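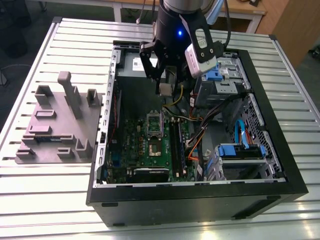 Which deadline does the system use if a client receives two removal decisions?
The earlier one. Jatden Case Manager counts from the service date of the first decision until a clerk links the second to it (see step 4).

6.3 Entering an asylum appeal

Before you start, have the decision letter and the client's signed authority to act ready as PDF files.

1. Open Cases and select New Appeal.
2. Enter the file number. Numbers up to 1,628 belong to the old Dimel register and are read-only.
3. In Date Served, enter the date the client was handed the decision, as written on the receipt slip. Do not use the date printed on the letter.
4. If there is a second decision, select Link Decision and choose it from the list. The deadline is worked out again when you save.
5. Under Place of Detention, pick the holding center. If the client has been released, select Community and enter a mailing address.
6. Type the grounds of appeal. The field holds 2,000 characters - longer text must be attached as a file.
7. Select Save and Lock.

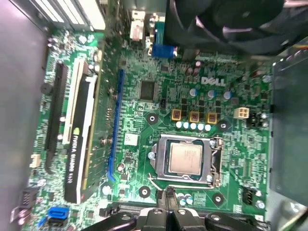
Figure 6-2. Dell motherboard with processor in socket.

Note: The interpreter field accepts one language only. Enter a second language or dialect under Remarks.

Caution: A locked appeal cannot be edited. To correct one, send form 838 to the records supervisor, Teresa Hayes, before the filing deadline. Late corrections are stored as a new entry with its own number.

6.4 Printing the hearing bundle

1. Open the locked appeal and select Bundle.
2. Set the page limit. The default is 200.
3. Check the page order, then select Print.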